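Procuramos condutores e acompanhantes para estudo de percursos urbanos - Nillau

A Nillau é um pequeno gabinete de estudos de mobilidade e, a partir de outubro, vamos fazer um novo levantamento de ruas e cruzamentos. Para este trabalho procuramos 9 condutores e 6 acompanhantes. O estudo tem o nome Tretetti e quer compreender como as pessoas escolhem a sua via quando se aproximam de um cruzamento grande, e o que lhes chama a atenção ao lado da estrada.

Não é necessário ser profissional da condução. Ao contrário, preferimos pessoas que conduzem no dia a dia, para o trabalho, para as compras, para levar os filhos. Também são bem-vindos aqueles que aprenderam a conduzir num outro país, como foi o caso de quem escreve este anúncio.

O percurso

O trajeto completo tem uma duração de 45 minutos e é feito duas vezes, uma de manhã cedo e outra no fim da tarde. Passa por uma ponte, por avenidas com várias vias e por cruzamentos com e sem semáforos. Interessam-nos especialmente as aproximações onde é preciso decidir cedo. Na avenida da ponte, por exemplo, há setas para a esquerda em vias vizinhas, com um separador de betão até longe, e com o sol baixo em frente a leitura das marcas no asfalto fica mais cansativa. Queremos saber em que momento o condutor vê a seta e em que momento toma a sua decisão.
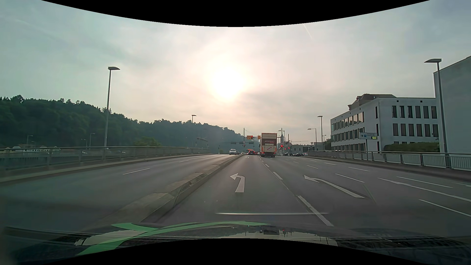
O que fazem os condutores

- Conduzem o percurso conforme as indicações recebidas antes da partida, sempre dentro das regras e sem pressa.
- Dizem em voz alta, com palavras simples, porque escolheram uma via ou porque mudaram.
- Depois de cada volta, preenchem um questionário curto na nossa sala, com café e água.

O que fazem os acompanhantes

O acompanhante viaja ao lado do condutor e toma notas numa folha preparada por nós. Anota as marcas da estrada, o estado do pavimento e também os pontos de referência, que muitas pessoas usam mais do que as placas. Nas primeiras voltas de ensaio notámos que os participantes falavam menos dos nomes das ruas e mais de coisas como uma escultura, que parece uma baleia, sobre um pedestal de pedra clara, ou dos canteiros de flores vermelhas que vêm logo a seguir. Estas observações são muito úteis para nós, mesmo quando parecem pequenas. Pedimos apenas que a letra seja legível. 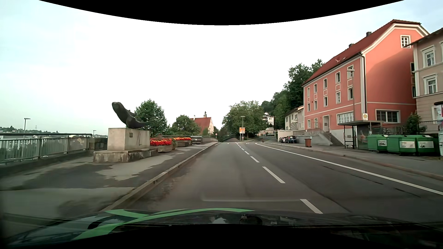

É preciso conhecer a cidade antes de participar?

Quem não conhece a cidade pode participar da mesma maneira. Vamos formar dois grupos, um com residentes e outro com pessoas que chegaram há pouco tempo, e depois comparamos as respostas. Na ficha de inscrição há um campo para indicar há quantos meses vive na zona.

Condições

Para os condutores pedimos carta de condução válida para veículos ligeiros e prática regular ao volante. Quem precisa de óculos para conduzir deve trazê-los, também os de sol se tiver o costume de usar. Para os acompanhantes não pedimos carta, mas é importante não enjoar quando se escreve no carro.

A compensação é de 132 euros por pessoa, para as duas voltas e os questionários. O pagamento é feito por transferência depois da segunda volta. O combustível e o seguro são da nossa responsabilidade. As inscrições para a fase de outubro fecham no fim de setembro, e os candidatos que não forem escolhidos ficam numa lista para a fase de Nusdale, prevista para a primavera.

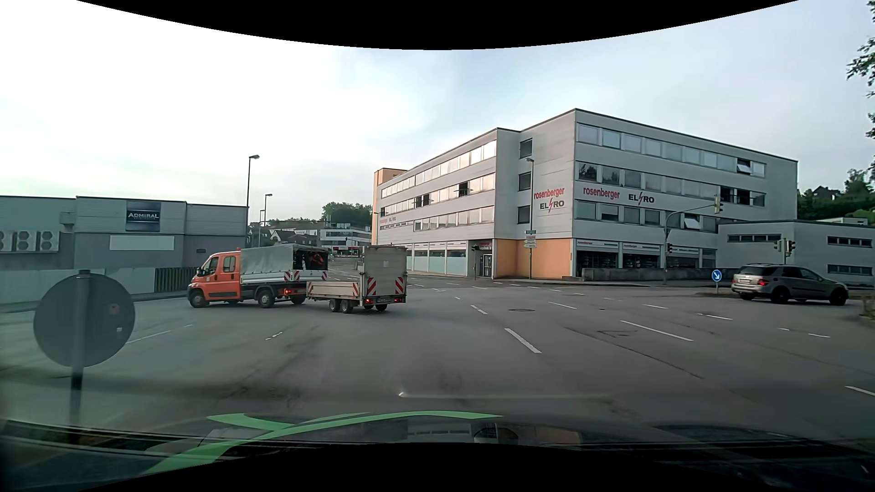 Antes da primeira volta há uma sessão de preparação, que começa às 18h e é obrigatória para todos. Nela explicamos a folha de notas e conversamos sobre situações de trânsito que pedem mais paciência. Uma delas é a viragem de um veículo comprido no meio do cruzamento, como o camião cor de laranja com o reboque de laterais baixas e a rampa levantada atrás. Perguntamos a cada pessoa que distância deixaria e para onde olharia primeiro - para as rodas, para os painéis às riscas vermelhas e brancas ou para a via onde quer entrar. Não existe uma resposta certa, e as diferenças entre condutores são justamente a matéria do nosso estudo.

Como se inscrever

Envie-nos uma mensagem pelo formulário do nosso sítio, com a palavra Tretetti no assunto. Indique se quer ser condutor ou acompanhante, os anos de carta (quando for o caso) e as horas em que está disponível. Duas ou três frases sobre os caminhos que faz normalmente já chegam, não é preciso currículo. Respondemos a todas as mensagens, mas às vezes com alguma demora, pelo que pedimos desculpa desde já.

As notas e os questionários são guardados sem o nome do participante. Quem quiser desistir pode fazê-lo em qualquer momento e recebe a parte que corresponde às voltas já feitas.

Comentários

rotunda_sul
Boa tarde. Tenho carta há muitos anos mas só conduzo carros automáticos. Posso inscrever-me como condutor?

Nillau
Boa tarde, pode sim. Temos um carro automático e outro manual. Escreva por favor a sua preferência no formulário.

mjp
Fiz o estudo anterior, o das passadeiras, e gostei. O questionário era um bocado comprido, espero que este seja mesmo curto.

anda_a_pe
Podemos inscrever-nos em casal, um a conduzir e o outro a tomar notas?

Nillau
Podem inscrever-se os dois, mas vão ficar em carros diferentes. Com pessoas que já se conhecem a conversa muda muito de assunto.

Anúncios relacionados

Tretetti: perguntas frequentes dos participantes
Mac Carthaigh procura revisor de questionários em português e inglês
Nusdale: lista de espera para a fase da primavera
Estudo das passadeiras: resumo dos resultados
Nillau: estágio em desenho de mapas, meio tempo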